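Capítulo 2
Manos que aprenden: una mañana en Herico

Empiezo este capítulo con una visita, porque a mí la robótica me entró por los ojos – y un poco por los pies, que acabé molida. En abril fui a la jornada de puertas abiertas de Herico, en Hillutbridge, y pensaba quedarme 60 minutos... ¡me quedé hasta la hora de comer! Nos contaron que llevan unas 3,000 demostraciones con ropa, hechas a mano con pinzas como las que vas a conocer en estas páginas. Y la ropa, te aviso, es dificilísima: se dobla, se arruga, se escurre.
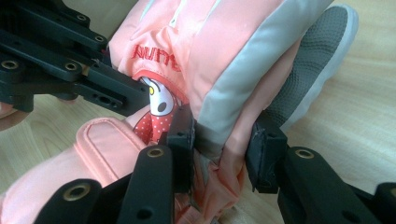

2.1 Agarrar lo blando

Antes de seguir, busca en casa una chaqueta acolchada e intenta levantarla con dos dedos – fíjate por dónde la coges.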